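Verkura VK-2 precision driver set: long-term review

Reviewed by Ravinder Gauthier
June 21, 2021

The Verkura VK-2 is a manual driver set aimed at people who service desktop computers, small appliances and similar equipment. It comprises one aluminium handle, a flexible extension, a rigid extension and 60 bits in a moulded tray. I paid full retail at Parnov and have used the set since March, mostly on desktop machines that come in for fan, drive and power supply replacement.

Handle

The handle is knurled over its lower two-thirds and has a free-spinning cap. Bearing play was negligible when new. There is now a slight axial movement that can be felt but does not affect use. The knurling is fine enough to clog with thermal compound, and isopropyl alcohol on a stiff brush clears it. Diameter is on the small side for case screws that have been over-tightened at the factory, and for those I go back to a full-size Phillips driver.

Bits

Bits are retained by a magnet and a spring clip. Retention is good, perhaps too good with gloves on. The Phillips #1 and #2 see most of the work and show light polishing at the tips with no rounding. Hex sizes run in metric and imperial, but the two rows are marked in the same colour and are easy to confuse. The 2.5 mm hex was a loose fit in a socket-head screw that my old key fitted properly. Verkura replaced it under warranty and the second one measures correctly.

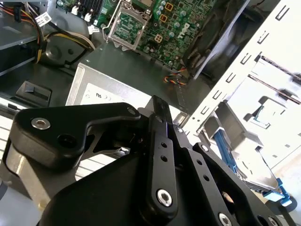
Extensions

The rigid extension is the better of the two. It reaches motherboard standoffs behind a tower cooler without scraping the heatsink, and it stays concentric under moderate torque. The flexible one winds up before it turns the screw and is only suitable for running in fasteners that are already started. Neither extension is magnetised as strongly as the handle, so a dropped screw at the bottom of a case still calls for a separate pick-up tool.

Tray

Bits sit upright in rows of 8, with a part row at the end. The size markings are moulded in, not printed, and remain legible. The lid hinge is the weak point – mine developed a stress mark at one end after the first month, although it has not progressed. Reet Vaher, who shares my bench, has the older Priedītis set with a steel hinge, and that one closes like new.

Value

The Priedītis costs more and has fewer bits, but the handle is larger and the tray is better made. Anyone who mainly opens desktop cases should look at it first. For mixed work with a lot of small fasteners, the VK-2 is the more useful set. Spare bits are sold individually.

Rating: four out of five.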